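**Letter cube sets, early reading strand: progress report to Trendstead**
14/04/2025

Work this period covered the cube sets only. The card sets from Windamex are reported separately.
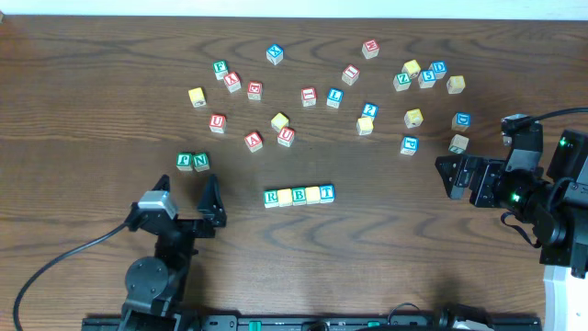 Sorting and checking of the cubes continued at the Arnudley site. Cubes are red, green, blue or yellow, with one letter or number to a printed face. The row-building task requires cubes to be placed side by side with their sides touching. Letters may lie at any angle before a child picks them up, and the task sheet now says so.

**Status**

- Stock received: 3560 cubes, all logged.
- Sets packed: 30.
- Task sheets: 2 final, 3 in draft.

**Issues**

Yellow letters are hard to read under the classroom lights. Carrilho has quoted for a darker print; the quote is within the materials line and no change to the budget is requested. Letters that look alike when turned (N and Z, M and W) need a baseline mark. The mark is not in the current print file.

**Next period**

Finish the draft task sheets, approve the reprint and deliver packed sets to schools before the August break ends. Storage at Arnudley is paid through the same month.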